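Laundry Tips From People Teaching a Machine to Do It

The robotics club at Bellside picked bedroom chores for its project this year. I was asked to write up the household side for the tips page, and I said yes on the condition that I could say what I thought. I have ironed shirts for a living. I don't believe a student robot is going to put my clothes away any time soon, and the sign-up sheet claiming it would "free up 20 minutes a day" did not help.

Still, you have to spell a chore out very plainly before a machine can try it, and a few of the steps the club wrote down are worth stealing. 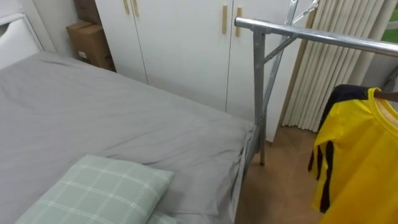
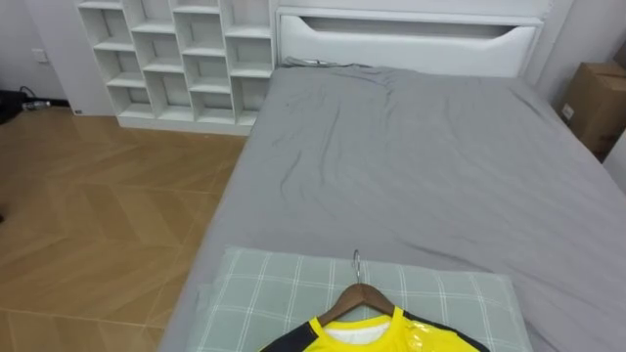 Hang sports tops by the shoulders and get the neckline right first. Most people shove one end of the hanger in, drag the other side across and wonder why the collar goes baggy by October. Go in from the bottom hem instead, bring the hanger up inside the shirt, and let the hook come out through the neck. A wooden hanger like the one in the yellow jersey is a decent choice, being thicker at the shoulder than wire. The club's first instruction sheet just said "insert hanger," and Mohammed-Awal Dankwa rewrote it as five separate steps. His version is better. Whether a robot can follow it is another matter.

Wash anything with a glossy printed patch inside out, cool, and keep the iron off it. If you must press the shirt, turn it inside out and put a cotton cloth over the back of the print.

Smooth a fitted sheet from the middle toward the corners. The students wanted a "wrinkle score" for this and got 43 out of something. I have read the notes twice and still can't say what a good score would be. Use your forearm and go over it again after the corners are on.

Leave a hand's width between garments on a drying rack. Synthetic jerseys dry fast with air on both sides and smell sour when they don't get it. I'd do this whether or not a camera needs to see the edges of the cloth, which was the club's reason.

The Alcaraz workbook the club follows says to practice the same move over and over. Fine for the machine. The log stood at 769 tries when I last looked, and it doesn't separate the good ones from the ones where a student stepped in and fixed the collar. I asked for that column to be added. I'm told it's coming.

The club shows its work at Peltport on Sat 11 June. Bring a shirt with buttons and ask them to hang that. If you go, do up the top button and the third one before it goes on the rail, and it won't slide off on the way home.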